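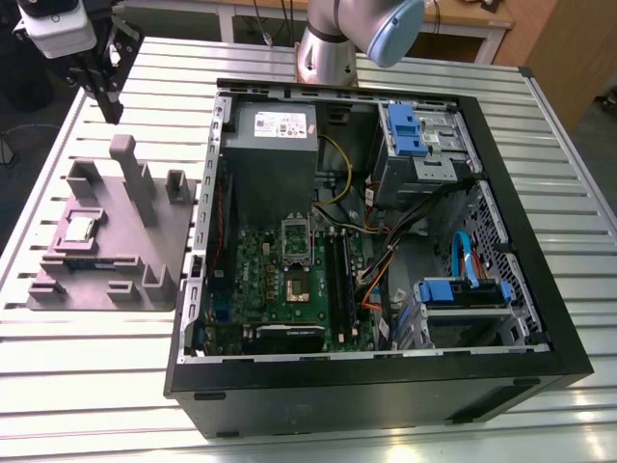
Bench hands wanted, desktop refurb, Stornbridge

Start: end of April, sooner if you can
Hours: part time, 3 days a week, 7 hours a day, you pick the days with Yamila
Where: Bisano workshop, Stornbridge, upstairs unit, entrance from the yard

We take in used office desktops, strip them, clean them, test the parts and build them back up into machines that go out to schools and small offices. Got 488 towers in the last pickup and 317 of them haven't been opened yet. So we need people. Two for sure, maybe a third.

What you'd be doing most days

Side panel off, case flat on the bench, dust out. Pull the memory, pull the graphics card if there is one, pull the drive. Check the CPU socket for bent pins under a good light. New thermal paste. Power supply on the tester before it goes anywhere near a board. Cables back where they came from, not just stuffed in. Then log it, label it, shelf.

Mostly plain office towers, some Dell, a lot of mixed stuff. Some have clearly never been opened and some have been opened by somebody with a butter knife. You will see both before lunch.

What we need from you

Steady hands, okay eyesight (glasses fine obviously). You've had a PC apart before, your own or your aunt's, doesn't matter. You know which way memory goes in. You can lift a tower and set it down without dropping it on the last inch. Can read a label and copy the number down right, this is more of the job then people expect.

No certificates needed. If you have one bring it, Abelardo likes to look at them.

Nice to have: soldering, some Linux, patience with tiny screws. A drivers license helps for pickups but we have Facundo for that most of the time.

Not a sales job. No phones. Nobody is going to ask you to fix printers.

Pay and the rest

Hourly, paid every two weeks, rate depends on experience and we'll tell you at the first call, not the last one. Four weeks trial, paid the same. Wrist straps, drivers, gloves and coffee are ours. Bring your own closed shoes. Bench stools are adjustable, standing is fine too.

Parking in the yard is tight before nine. Bus stops across the street.

How to apply

Send a short email or drop a note at the front desk, attention Nahuel Painemal. Few lines is enough: what you've taken apart, what you put back together, which days you're free. Resume if you have one handy. No cover letter please.

Get it to us by 5 April 2025. We'll call everybody back, even if its a no. If we like your note you come in for an hour, strip one machine and rebuild it with Yamila Bravo sitting next to you. Hour is paid. Ask her anything, she's been on the benches longest.

Applied last fall and didn't hear from us? Our mail was down for part of it, please send again.

Nahuel Painemal
Bisano, Stornbridge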